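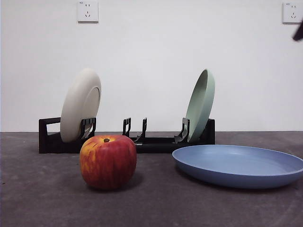
Hurkach Coastal Command Reports Results of Spring Air and Missile Defense Exercise

HURKACH, March — The Hurkach Coastal Command said Monday that it had completed its spring air and missile defense exercise, the first in which the northern and southern radar sectors operated under a single tracking center. The exercise involved 1622 military and civilian personnel at 41 sites along the coast.

The command said the exercise tested the time between first detection of a ballistic target and the release of a public warning. Simulated tracks were fed into the network at irregular intervals, including several during the night shift. Operators were not told in advance which sector would receive them.

A total of 492 simulated tracks were processed. They included short-range ballistic, cruise and unidentified aircraft profiles. No live interceptors were fired, and no commercial flights were rerouted.

"The purpose was to measure the handover between sectors," said Colonel Mirta Ocampo, director of operations. "Tracks that crossed the sector boundary at low altitude took longer to confirm than those that stayed within one sector. The procedure for those cases is being rewritten."

The tracking center at Zurncombe received data from fixed radar stations, two patrol vessels and the mobile unit based at Andrade. The Andrade unit was out of contact for part of the second day after a fault in a relay link. Its coverage area was assigned to an adjacent station until the link was restored. The command has ordered an inspection of relay equipment of the same type.

Civil warning messages were sent on a closed test channel to local authorities, ports and ferry operators. Carmela Goicoechea, head of civil warning liaison, said more than 2457 test messages were delivered. Delivery records from the Farnunon district are still being checked against the transmission log.

"Ports on the outer islands received the messages, but two were using an outdated contact list," Goicoechea said. "Corrected lists have been issued."

A technical report will be submitted to the defense ministry by Hicham Fawzy, chief of the analysis section. An unclassified summary will be made available to district authorities. The next exercise will add shore-based naval radar and will use the revised handover procedure.

Temporary restrictions on small craft near Zurncombe have been lifted. Notices to mariners issued for the exercise are no longer in effect.

Media contact: Daiane Fontes, Public Affairs Office, Hurkach Coastal Command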